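Home | Sky Tonight | Kit | Reviews | Books and Films | Contact

Review: the Brullico 90 beginner's telescope
November
By the kit reviewer

I've wanted to write this one up since the first clear night, but the clouds came back and I thought I ought to be fair and give it a few more goes. I've now had the Brullico 90 out in the garden, on a friend's balcony and up at the Grurnuvow viewing field with the local group, and I'm still grinning every time I pick it up.

It's a small refractor, so lens at the front, eyepiece at the back, no mirrors to fuss over. The 90 is the width of the front lens in millimetres. You get the tube, a red dot finder, a diagonal, 2 eyepieces (one for wide views, one for getting in close) and the Doucette mount, which is sold on its own as well and which I'll come to, because it's my favourite part of the whole thing.

Putting it together took me 30 minutes, and a fair bit of that was spent reading the booklet twice. The legs open, the tray locks them, the mount head drops on and the tube slides into a clamp. One hex key does everything. I'd suggest doing it indoors in daylight the first time, and lining up the finder on a chimney pot or a far-off aerial while you still can. Trying to line up a finder on a star when the main tube is pointing somewhere else entirely is a special kind of misery and I've done it more often than I'd like to admit.
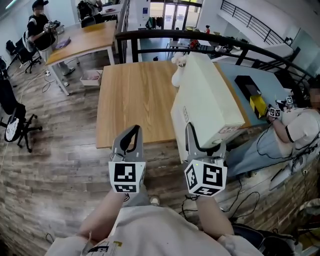

Cream cardboard box on an oak-topped table.

Now, the Moon. I know everybody starts with the Moon, but oh my word. Pick a night near first quarter, put the low-power eyepiece in and follow the line where the light stops. Every crater along there has a black shadow inside it, and on a steady night there are little lit peaks standing out on the dark side with nothing joining them to the rest. I swapped to the high-power eyepiece and it stayed sharp nearly to the edge. There's a thin violet rim on the bright limb, as you'd expect from a simple two-element lens at this size, and after a minute I'd stopped seeing it.

Jupiter gave me two dark belts and all four of the big moons, strung out in a crooked line. I looked again before bed and one of them had clearly shifted! Saturn is tiny but the ring is there, with a bit of sky showing on either side if the air is calm enough. I wouldn't expect much on Mars unless it's close to us. Mine was an orange dot and stayed an orange dot.

For fainter things the wide eyepiece is the one to leave in. The Pleiades just about fit, and they look like somebody has spilled them. The Orion Nebula was a greyish smudge with a definite shape from the garden, and from Grurnuvow it spread out into a proper pair of wings. The Andromeda Galaxy was an oval glow from the field and not much at all from home, where there's a street lamp I've never made friends with. None of it is in colour, by the way. Anyone coming to this after years of looking at photographs should be warned of that, kindly, before they put an eye to it. Albireo does show colour, gold and blue, and I make every visitor look at it.

So, the Doucette mount. It moves up and down and side to side, with a slow-motion cable on each axis, and it doesn't sag! I've owned wobbly mounts. I've owned one where you had to aim above the thing you wanted and wait for it to droop into view. With this you turn the cable, the star moves, you let go and it stays. Tap the tube and it shakes for a moment and then settles. With the legs fully out it's a bit more lively, so I keep them short and sit on a garden stool. 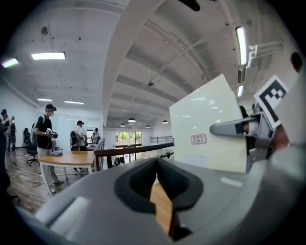

The cables themselves are stiff when it's cold, though, and one of mine worked loose on its little screw halfway through a session. I nipped it up with the same hex key and it's behaved since, but do check yours. The clamp knob is also on the small side for gloved hands. I've wrapped a bit of bicycle inner tube round mine and that's made all the difference.

There's a phone guide to go with it, made by Goneo, with 2,074 objects in it. I was ready to be sniffy, as I learned with a paper chart and a red torch, but it's rather good. You tell it what you're looking through and how bad your sky is and it hides whatever you've no hope of seeing. The red night screen is properly dim too. I do wish the notes on double stars were longer, and the search is fussy about spelling. You can ignore the app completely if you like, the telescope doesn't need it.

Things I'd change: the lens cap is loose and falls off if you breathe on it. The eyepieces come in a cardboard tray with no lids, so find them a tin or a padded pouch. A dew shield longer than the one fitted would help on damp evenings, and I've ended up making one from a camping mat and some tape. The booklet's section on looking at the Sun is one short paragraph in the same size of type as everything else. Please never point this or any telescope at the Sun without a proper filter made to fit over the front. I'd have liked that on the first page in big letters.

Would it suit a child? With a grown-up alongside, yes. Mine are past the age of being lifted up to see, but the neighbours' two had no trouble with the focuser, and they stayed out long after they'd said they were cold. It also carries well. Tube under one arm, mount over the other shoulder, through the back door and observing before the kettle has boiled. I use it far more than my big reflector, which needs an hour to cool and a word with my back beforehand.

I'll be up at Grurnuvow again on Saturday if the forecast holds, and anyone's welcome to have a look through it.

Comments (4)

Guest: Had mine a few weeks and agree on the mount. Did you find the red dot too bright even on its lowest setting? I've put a scrap of dark film over mine.

Reply from the reviewer: Yes, a touch. I hadn't thought of film, will try it!

Guest: Does the tube fit other clamps? I've got an old tripod I'd like to use on holiday.

Guest: Camping mat dew shield works brilliantly, made one last night. Line it with black felt if you have any lying about.

Older reviews | Back to Kit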